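Frequently asked questions: the Taltham short film evenings

What are the film evenings?
A monthly programme of short films and old features, shown at the Escobar Rooms in Taltham. Most of the films are from the region and few have ever been released on disc.

Where do I buy tickets?
Online or at the door. A ticket costs £8, and children under 12 get in free with an adult. We take cards and cash.

What time should I arrive?
Doors open at 7 pm and the first film starts at 7.30. The hall has 100 seats, none of them numbered.
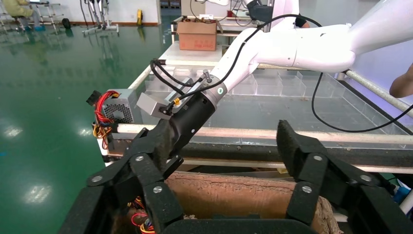

Latecomers are let in between films, so you may have to wait in the foyer for a few minutes.

Are the films subtitled?
All films not in English have English subtitles. Some of the older prints have very faint ones — if you find these hard to read, sit in the front half of the hall.

Can I send in my own film?
Yes. It should be no longer than 20 minutes and finished within the past 2 years. Send a viewing link and a short note on who made it. We don't charge an entry fee, and you keep all rights.

How soon will I hear back?
Entries close in January and we write to everyone by the end of March, whether or not the film has been chosen.

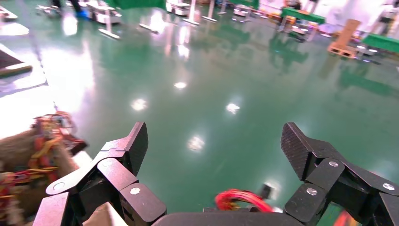 Text: Tiltau Film Society, programme desk

What is the Rulance collection?
A private collection of song booklets, posters and lobby cards, now looked after by the society. It holds 600 items, mostly from the studio years. You can see it by appointment, and pencils only, please.

Can I copy something from it?
For private study, yes. For a book or a website, write to us first — many of the posters are still in copyright.

My booking email hasn't come. What now?
Check your junk folder, then email the box office with the name you booked under. Your name will be on the door list in any case.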